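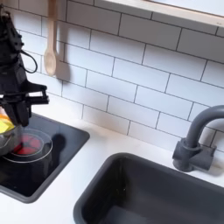
How a robot arm learns to clear a sink

Open day notes for young readers, Nolutham Robotics Workshop
Published 2022-12-25

The workshop at Nolutham opened its doors to the public in August. Visitors from Monville Public School, mostly aged eight to twelve, watched a robot arm do kitchen jobs. This page explains what the arm was doing and answers the questions that came up most often on the day.

What the arm is

A robot arm is a row of stiff parts joined by motors. Each place where two parts meet is called a joint. Your own arm has joints too, at the shoulder, elbow and wrist. The arm at Nolutham is called Stika. It is black, and a cable loops out from its side. Cables on a robot arm carry power to the motors and signals back to the computer.

The cable has to be longer than it looks like it should be. When the arm bends, the distance between its parts changes, and a tight cable would pull out of its plug.

What the gripper is

The tool on the end of the arm is called a gripper. Stika has a parallel gripper. Parallel means the two fingers stay side by side and pointing the same way as they open and close, like a pair of sliding doors. Your finger and thumb do something different. They swing towards each other in a curve.

A parallel gripper is simple to control. The computer only has to decide one thing about the fingers, and that is how far apart they should be. It can't do everything a hand can do. It can't roll a pea between its fingers or undo a shoelace.

Why a kitchen

The demonstration took place at a counter with two dark grey sinks, a tap and a white tiled wall. A kitchen is a hard place for a robot. In a car factory, every part arrives in the same spot, facing the same way. In a sink, things lean on each other and nothing is where it was yesterday.

Sinks also have sides. If the arm comes down at the wrong angle, the gripper will hit the rim before it reaches the object. The computer has to plan a path that goes over the rim first and then down. Engineers call this motion planning.

The trouble with see-through things

Several of the objects used with Stika are transparent, meaning you can see through them. These are among the hardest objects for a robot to pick up.

A robot finds objects with cameras. The computer looks for edges, colours and shapes in the camera's picture. A red object is easy to find on a black surface. A clear lid with a red object behind it is much harder. The camera picks up the red very well and the lid hardly at all, so the computer may aim for the red object and bump into the lid.

You can test this at home. Put a coloured block on a table and turn a clear plastic bowl upside down over it. Look at it with one eye closed, from across the room. It is difficult to tell exactly where the bowl begins.

Shadows are another problem. The arm makes a shadow of its own, and the shadow moves whenever the arm moves. On a dark surface a shadow can look like a hole or like the edge of an object. The computer has to learn to ignore it.

How it practises

Nobody writes out a separate instruction for every cup and lid. A person guides the arm through the job many times while the computer records how each joint moved and what the cameras saw. One complete try is called a demonstration. The Gourlay group, which runs the kitchen project, has recorded some 3,000 demonstrations so far.

The computer then searches all of those recordings for patterns. This is called training. After training, the arm tries the job without a person guiding it. If it drops things, the group records more demonstrations of the part that went wrong.

An arm that has practised 500 times with one mug may still fail with a new mug. For this reason the objects are swapped often - different sizes, different colours, different positions in the sink.

Questions from visitors

Does it know what a tomato is?
No. It has learned that certain shapes and colours should be gripped in certain ways. It has no idea that a tomato is food.

Is it strong?
Not very. Small arms of this sort are built to move light things. A heavy frying pan would overload the motors.

Can it get wet?
Stika can't. Its motors are not sealed, so all of the practice is done with the tap off.

Why is it so slow?
The speed is limited on purpose. A slow arm is easier to stop and does less damage when it makes a mistake.

Words to know

Joint: a place where two parts of the arm meet and move.
Gripper: the tool on the end of the arm that holds things.
Transparent: able to be seen through.
Motion planning: working out a path that doesn't hit anything.
Demonstration: one complete try at a job, guided by a person and recorded.
Training: the stage when a computer looks for patterns in the recordings.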